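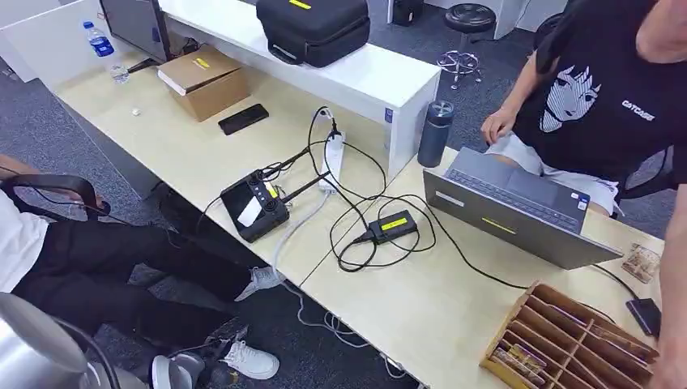
A drone controller and a laptop on a shared desk

To: League members' list
Subject: Re: Rearranged fixtures and eligibility for the January round

Dear all,

Thank you to the clubs that replied to the notice on rearranged fixtures. The question below was sent to the whole list, and as two other clubs have put it to me privately in much the same words, I am answering it here for everyone.

Dénes Borbély wrote:

> Dear Fixtures Secretary,
>
> Our women's match away to Grevau was called off when the hall roof let in water, and you have now given us a new date in January. Since the original date we have registered a guard who played the first part of the season for Andrade. She was not one of our players when the match should have been held. Grevau take the view that she cannot appear. We take the view that the match is a new one and that she can. Rule 4 does not seem to us to settle it.
>
> We would also like to know who pays for the second coach. Ours had reached the hall before we were told, and the hire company will not refund us.
>
> Lastly, may we ask for a later tip-off than the one shown? Several of our players work until the late afternoon.
>
> With regards,
> Dénes Borbély
> Wevden Basketball Club

Taking the points in order.

Eligibility. Rule 4 draws a distinction between a match that is postponed and one that is abandoned. A postponed match is one in which the ball has not been put into play. Any player who is properly registered on the day it is finally held may take part, provided that she has not already appeared for another club in the same fixture round. An abandoned match is one that was begun and not finished, and if it is replayed only those players registered on the first date are eligible. The Wevden match at Grevau was never started. It is therefore a postponed match.

There remains the proviso. Andrade played Clusik in that same round, and I have looked at the scoresheet. The player concerned is not entered on it, either among the starting five or on the bench. She is accordingly free to play for Wevden in January. Her registration number ends in 2129 and should be written on the scoresheet in full, as it is for every other player. Grevau have been told of this decision and have the usual right of appeal, which must be made in writing before the match is held.

Travel. The league does not pay for coaches, and the rules make no provision for one club to recover the cost from another where the hall has been closed for reasons outside the home club's control. I recognise that this is hard on the visiting side. Grevau have offered to share the gate money from the rearranged match, and Wevden may wish to take that up with them directly. The league has no objection — the arrangement is a private one between the two clubs and need not be reported to me.

Tip-off. The time shown on the list was the earliest the hall could offer. Grevau have since confirmed that the court is also free in the evening, and both clubs may agree on any start up to 8 pm. Please let me have the agreed time as soon as it is settled, so that referees and table officials can be appointed. Once they have been appointed the time will not be altered again.

Clubs are reminded that where a hall becomes unfit for play, the home club must telephone both the visiting secretary and the senior referee. A message left on this list does not count as notice. The final decision on the state of the floor rests with the senior referee if he or she is present.

The revised fixture list will be circulated when the Clusik and Andrade men's match has been given a date. I am still waiting to hear from Clusik about their hall.

Yours faithfully,

Fixtures Secretary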